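Against the Display Shelf

Glass that was made for use should stay in use. I hold this view after cataloging 357 lamp chimneys for the Ostby collection, most of which arrived wrapped in newspaper and had not been near a flame in decades.

The usual objection is breakage. A chimney is thin and has no flat side – laid down, it wants to roll. A cloth on the table slows it down.
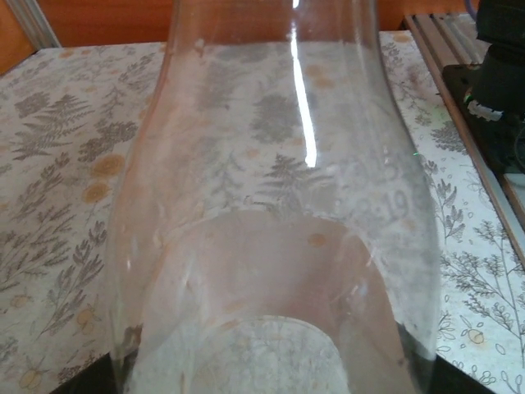
Elba Garrido argues that any marked piece should be withdrawn from handling, as the marking is what dates it. I disagree. Markings can be copied down in a minute. Fit, draft and balance can only be learned with the piece in hand, and those are the properties that get lost.

The same applies to small bottles. A screw cap is a working part, and a label is an instruction before it is a collectible. In March I went through 11 bottles on the Tenen shelves and found three caps seized from disuse.
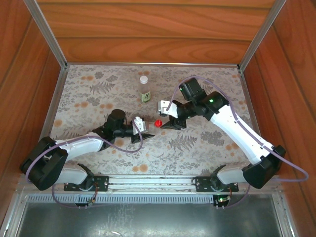
Vol. 3, p. 623

Octavio Arancibia's reply to my earlier note proposed a sealed cabinet for everything under a hand's height. Sealing keeps out dust. It also keeps out anyone who might notice a cracked rim or a lifting label, and small objects need that attention more than large ones do.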